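How to Darn a Sock by Hand

I learned to darn from my neighbor Emiko Tsuchiya one Saturday in February, and I've been a little obsessed ever since! A heel with a hole in it used to mean the end of a good pair. Now it means a pot of tea and a quiet half hour. If you can thread a needle you can do this, and your first darn will hold even if it looks lumpy (mine looked like a waffle).

What you need

A blunt darning needle with a big eye
Darning yarn, close to the thickness of the sock
Something smooth and round to put inside: a darning mushroom, a light bulb, a small jar
Scissors

Wash and dry the sock before you start. Turn it inside out and trim any fuzzy ends around the hole, but leave the loose loops alone. Those loops are what you'll be catching with your needle, so every one you save makes the patch stronger. 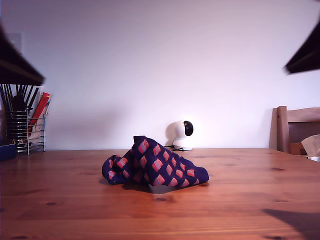
Can I use regular sewing thread?
It works in a pinch on very thin dress socks, doubled up, but on anything thicker it tends to cut into the fabric and leave a hard ridge. A soft wool and nylon blend is much kinder to your heel.

Step 1: Set up the sock

Slip your mushroom or jar inside and smooth the fabric over it. You want it flat but not stretched. If you pull it tight now, the patch will come out baggy once the sock relaxes. A rubber band around the handle keeps everything in place.

Step 2: Run the up-and-down threads

Start a good finger's width below the hole, where the knit is still solid. Don't tie a knot – just leave a tail. Make small running stitches straight up, turn, and come back down right beside the first row. Leave a tiny loop at each turn, which gives the yarn room to shrink in the wash.

When you reach the hole, carry the yarn straight across it and keep stitching on the far side. Go on until you're well past the other edge. You'll have something like a little harp. This is my favorite part!

Step 3: Weave across

Now turn the work sideways and weave over one thread, under the next. On the way back, do the opposite. Push each row snug against the last with the tip of your needle. Take your time in the middle, where it's easy to skip a thread, and if you do skip one, back up and fix it right then. You'll be so glad you did.

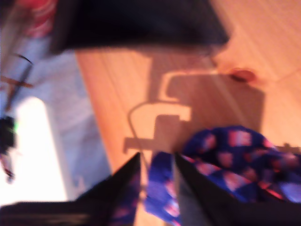 Wooden floorboards in warm light

Step 4: Finish

Weave the tails into the solid part of the sock and snip them close. Turn the sock right side out, give the patch a gentle tug in both directions, and steam it lightly if your yarn can take the heat.

Catching thin spots early

Hold your socks up to a window now and then. If light comes through at the heel or the ball of the foot, you can work a few rows of running stitch over the thin area and skip the weaving altogether. My friend Noboru Minami does this to brand-new hiking socks, and his last for years.

As for color, matching is fine, but I love a bright patch. Mustard on gray is hard to beat, and leftover ends from old knitting projects are perfect for it.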